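Mobile Robots Workshop, Handout 4
Driving at night: exposure, lamp and the right curb
Prepared by Jussara Caldeira. Version of March 7, 2018

Please read this handout before you come to the lab. You need the lane follower from Handout 3 working in daylight. If your team still has trouble with the steering sign, solve it first with Sebastião Lins, then continue.

1. What changes after dark

In daylight our program finds the road by comparing the color of the asphalt with the color of the side strip. The difference is small but it is nearly the same over the whole picture, so one threshold is enough. At night the robot carries its own lamp, and the light falls mostly on a short piece of road in front of the body. The same asphalt can have a value near the maximum close to the robot and a value near zero a few meters ahead. One threshold cannot serve both.

Many teams answer this by making the lamp stronger. I ask you not to begin there. A stronger lamp makes the near part saturate, and a saturated pixel carries no information about the surface. The automatic exposure then reacts to the bright part and the far part becomes darker still.
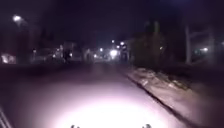 Photo: robot front camera, Coutinho course archive

Look at the lower middle of the picture, where the asphalt goes almost to pure white. For the program this region is useless, and it is also the region to which Handout 3 gave the biggest weight. The left half of the road beyond the light shows no markings at all. On the right we have something better: the curb makes a thin dark line which runs diagonally down toward the lower corner, and the strip beside it receives part of the light. This line is what we will follow tonight.

The two dark shapes at the bottom belong to the robot body. They have strong edges against the lit road, and an edge detector likes them very much. Mask them.

2. Procedure

a) Set the exposure to manual. Begin with the value 300 in the Cludeck panel and go down in steps of 100. Keep the highest value at which the curb is visible and the white area does not touch it.

b) Draw the mask for the body. Save it with your team name.

c) Cut the picture above the horizon. Street lamps and other far lights give round bright spots, and the Reline filter may join several of them into a false line.

d) Run the edge detector only on the right half. Accept a line if it is darker than both its sides and if its slope agrees with the last 4 pictures.

e) If no line is accepted, the robot must slow down and then stop. It must not continue with the old steering value. I will check this point in every team's code.

3. About the light spots

A question which always comes is whether we can use the lights at the end of the road as a direction. For a human driver it is natural. For us it is risky, as one light may be a lamp on a post and its neighbor may be a moving car. In a single picture they look the same. You may try it as an extra, with the Gurkero tracker, but it does not replace the curb.

4. To deliver

One page for each team, with your exposure value, your mask and 2 pictures where the detector failed. Write what you think was the reason. Failed pictures with a good explanation receive full points. The final run is in June, on the same type of road.

Comments (3)

rafa_m
In step d, is the slope in pixels or after the perspective correction? We have different results with each one.

J. Caldeira
After the correction. I will add this to the next version, thank you.

tinwheel
We started at 300 and the white part still reached the curb, one step down was fine. Our mask was too small on the left side, so check yours with the lamp on.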